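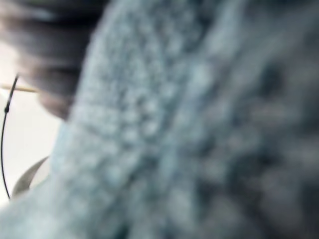 Storing and folding knitted textiles: revised notes

2022-03-30

Following questions from the Dekum and Iltmont shops, the care notes for knitted throws and blankets have been rewritten. They replace the January sheet, which should be taken down from the sorting tables.

Knits are to be folded, never hung. A looped fabric stretches under its own weight, and a throw left over a rail will lengthen at the fold and stay that way. Fold in half along the length, then in thirds across. The stack on any shelf should not exceed 10 pieces, with the heaviest at the bottom.

A bunched knit hides faults. Before folding, open each piece fully and pass a flat hand over both faces. Snagged loops are drawn to the reverse with a blunt needle and must not be cut. Raised folds wear first – the loops along a ridge take the rubbing while those in the hollow are protected – so pieces held in store are refolded every 2 months on different lines.

Pale blues and greys need particular care with sorting. Under the shop lamps a shadowed fold can pass for a stain, and a stain can pass for a fold. Check colour by daylight, with the fabric flat. Pieces with a confirmed mark go into the Nseir crate for washing.

Wash cool, in a net bag, on a short cycle. Do not wring. Press the water out between towels and dry flat, turning once. Fabric softener is no longer used, as it flattens the pile on brushed yarns and leaves a film that holds dust.

Stock at the end of the last count stood at 1,180 knitted pieces, of which over 200 are waiting for inspection. These will be moved to Edano once shelving is in place. Labels go on the outer fold, facing the aisle, and are tied on with cotton tape. Pins are not to be used.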